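Old tower, new life

Sharada Rao buys dead office PCs and gets them going again. Her shed in Cultenwood, kettle on, six in the evening. No labels on the drawers. She knows where everything is, mostly.

Tonight's job is a Dell, on its side, cover off.

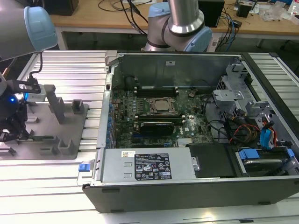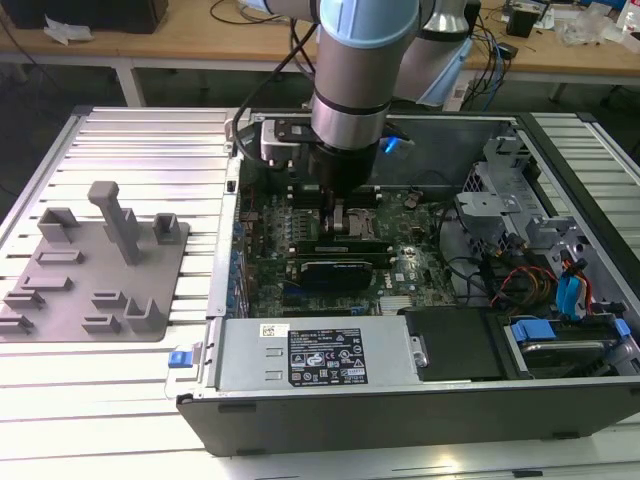
Start with the blue bits

Blue plastic means you can pull it. Handles on the hard drive, tab by the power supply. "Whoever drew this up had fixed one before," Rao says. Most of her cheap towers fight back. Screws under stickers, that sort of thing. One took her two nights and a thumbnail.

The processor is the nervous part. Lever up, lift straight, don't slide it. Old paste comes off with isopropyl and a coffee filter, never paper towel, it sheds. She keeps the chip in an egg carton while the socket's bare. Bent a pin on one of her first, still cross about it.

Then the coin battery. Cheap as chips and the cause of half the greif. Clock's wrong, machine sulks at startup, owner chucks it on the nature strip. New cell, 10 seconds.

What goes, what stays

Graphics card stays if the fan spins freely. Memory gets tested one stick at a time. Cables she leaves alone unless they're brittle, though she'll tuck them back so the cover closes. Power supply she won't open. Ever. Swap it whole or leave it.

Her neighbour Grażyna Laskowska takes the finished ones for the homework room at Pietrzak Hall. Eleven kids on a busy arvo, two machines short at last count. They want a colour printer aswell. Rao is looking.

Got a tower in the garage? Wipe the drive first, then leave it at the hall, side door, any time after 2.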